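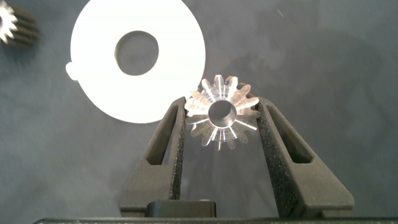
September 24, 2018

My sister asked me over dinner whether a robot could do my job yet. She meant it kindly. I work in the gearbox room at Marwat, where we rebuild small right-angle drives for packaging lines, and most of my day is picking up parts, looking at them and putting them where they go. I told her some of it, yes. She wanted to know which part, so I've been thinking about that on the drive home.

Picking things up is further along than I expected. A bevel gear is an awkward thing to hold. The teeth taper, the outside isn't a plain cylinder, and if you pinch it wrong it rolls out of your fingers. A two-finger gripper with strips of foam on the inside can hold one upright by its outer teeth, with the face clear so you can look at it. Hard fingers would touch at a couple of points and that would be that. Foam gives a little around the teeth. It's the same idea as the rubber jaw covers I keep on my vise.

The part after that is slower. A gear has to go on a shaft, and on our units the fit is close enough that I turn it back and forth as I push. I can feel it when it's starting to cock, and I back off before it binds. Vilja Saarela, who trained me, made me do this with my eyes on the wall clock. I have seen machines do close fits well when the shaft is clamped in the same place each time. Our housings come in on a cart, in whatever order they were taken apart.

Then there's the shim. With bevel gears you set the backlash, and to do that you try a shim, check the play, take it out and try another. Some days I get it the first time. Other days it takes most of a morning. I don't know how you would write that down for a machine, and I've tried to write it down for new hires.

Last year we did 1,572 rebuilds between four of us. Hina Sandhu in scheduling thinks a robot could take over laying out the kits, which is all the gears, washers and seals for one unit set out on a mat. I think she's right. It's dull work and it's where mistakes get in, like a washer left in the bin. I would give that up tomorrow.

At home I'm less hopeful. My kitchen drawer is worse than any parts cart, and nothing in it has a drawing. My sister would like something to fold towels. I looked at a video of that in July and it took long enough that I went and made coffee. It did fold the towel, though.

So my answer to her is that it can hold the part and probably fetch it. Putting it in and getting it right is still mine for now. I'll ask Hina whether anyone has priced the kitting idea, and if they have I'll post the number.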